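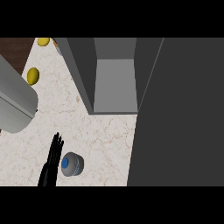 *Marble top with light brown veins, dark wood in the corner.*

September 11, 2024

Stain test on the Grilluvberg marble, second round. In February we tried only oil and coffee, and the customer in Grotholm asked after this what happens with acid. So this week I work with lemon juice and vinegar.

The slab is cut into small pieces, all honed first with 400 and then with **3000** grit. Half of them got the Plullov sealer, two coats, with one night between. The other half is bare.

- Bare, lemon juice, 5 min: dull ring, I feel it with the fingernail.
- Bare, vinegar, 5 min: also dull, but the border is softer.
- Sealed, lemon juice, 5 min: still a ring, only weaker. I had expected more from the sealer.
- Sealed, lemon juice, 44 min: same as bare, I cannot tell them apart under the lamp.

The sealer keeps the color out, but the acid eats the surface anyway. I wrote this wrong in the last entry, please correct it if you copied from there.

Gloss on the untouched piece was 105 before and 105 after washing, so the soap is not guilty. Piece no. 3145 has a crack on the back side and I took it out of the test.

Repolishing: the Echeverri powder with a wet felt pad removes the weak rings well. For the deep ones I must go back to the 400 grit, and then the spot looks a little lower when the light comes from the side. Maybe I press too much.

To do:

- order felt pads, the last one is almost finished
- repeat the vinegar with the sealed pieces (forgotten today)
- ask Grotholm if they would accept a matte finish, the rings are much less visible there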